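Friday night and I'm finally doing the desk paperwork. Kettle on, phone on silent, very excited! 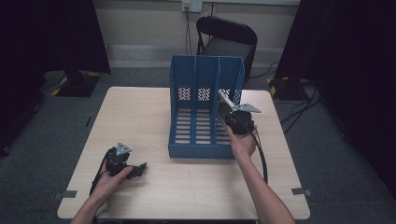 Filed under: Desk & Paper

Blue magazine file, three compartments, nice flat base. I love that it stands up by itself on the table. Bills in one, Janwood letters in another, and the last is for whatever Yanti hands me next.

The blue plastic is full of little holes too, so it never looks heavy – and it should be easy to dust.

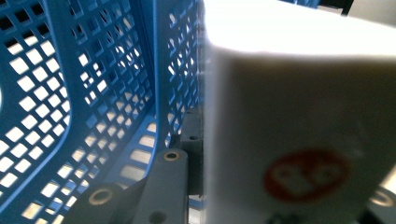 Boxes are next on my list. Hafiz wants his 7 old catalogues back by November, so those are going in first!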